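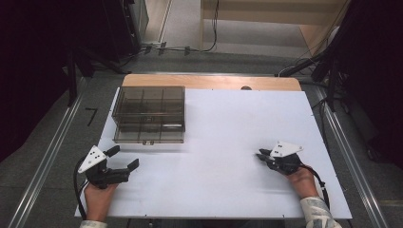
**Ticket:** left hand track jumps when the two grippers get close together
**Site:** Norside, station 7
**Kit:** Ravus hand-held pair, wired, with three-dot plates
**Recorder:** Fourie
**Status:** open, workaround in place
**Priority:** normal

### Problem

During two-handed demonstrations the left gripper's track jumps sideways for a moment and then comes back. The right track is clean. In Fourie playback the left hand appears to swap places with the right one, or to land on top of it, and the finger opening for both keeps reading normally. So the encoders are fine and it's only the pose that goes wrong.

We noticed it while recording the storage box task. It happens mostly when both grippers are pointed at the middle of the board. One-handed tasks on the same table have not shown it.

Out of 17 takes in the first batch, 4 had at least one jump. Those can't be used for training as they are. The robot would be asked to move its left arm across its right arm in one step, and the planner rejects that anyway.

### What was tried, morning

- Restarted Fourie. No change.
- Unplugged both grippers and plugged them back in, left first. No change.
- Swapped the two cables at the hub end. The jump stayed with the left gripper, so it isn't the port.
- Wiped the dots on both plates with a dry cloth. No change.
- Turned the exposure down a step on the head camera. Fewer jumps, but the dots also dropped out at the far side of the board, so this was put back.

Next we looked at the plates. Both carry three dots, and the tracker tells left from right by the spacing between them. The left plate had been changed in February after the old one cracked. The file that holds the spacing for the left plate was never updated – it still had the old values. With the hands far apart the tracker goes by last known position and gets away with it. When they come close it falls back on the spacing, and the left plate doesn't match either entry well.

Measured the left plate with calipers, typed the new values into the Fourie plate file, saved, restarted.

### Retest, 1:30 pm

Two-handed moves over the center of the board, slow, then at normal speed. No swaps. Then crossed the hands on purpose, left over right. One swap, at the point where the left plate fully hid the right one. That is expected with this tracker and nobody should be crossing hands in a take.

Then moved to the small paper pieces, as those need the finger cameras as well as the plates and would show up any timing error.
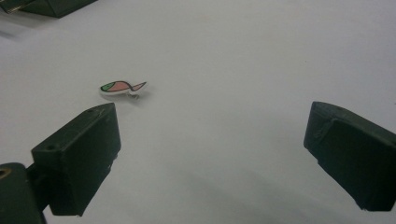
The paper pieces are a fair test for alignment because the fingers have to come in low and close on something thin. If the pose is off by even a little, the finger camera and the head camera disagree on where the piece is. Played the takes back side by side and the two views agreed through the approach and the close.

One new thing came up. On long takes the left finger camera drifts behind the head camera. It's too small to see at the start. At frame 840 the left view was 3 frames late. The right view was still in step. Checked a second long take and it drifted the same way. The short takes end well before it matters.

This looks like a separate fault and may have been there all along, hidden by the jumps. Possible causes, not yet checked:

- the left camera running at a slightly different rate from the right one
- a tired connector on the left cable, which gets bent more than the right at this station
- Fourie dropping frames on that channel without logging it

### Workaround for now

Keep takes short. Start a new take for each piece. If the operator needs to stop and think, end the take and discard it. Keep the plates facing up and don't pass one hand over the other.

The four bad takes have been tagged `swap_left` and moved out of the training folder. Please don't delete them, Fitmont support asked for raw copies along with the old plate file and the new one. Both files are attached to the ticket.

### Still to do

- [x] Correct plate spacing for left gripper
- [x] Retest two-handed at normal speed
- [ ] Record the box task again with the new plate file
- [ ] Swap finger cameras left to right and repeat a long take
- [ ] Ask Fitmont whether the recorder can warn when a plate doesn't match its file
- [ ] Add "update plate file" to the plate replacement sheet

Leaving this open until the camera swap is done. If the drift moves with the camera I'll order a new one under this ticket number; if it stays on the left, the cable gets replaced first.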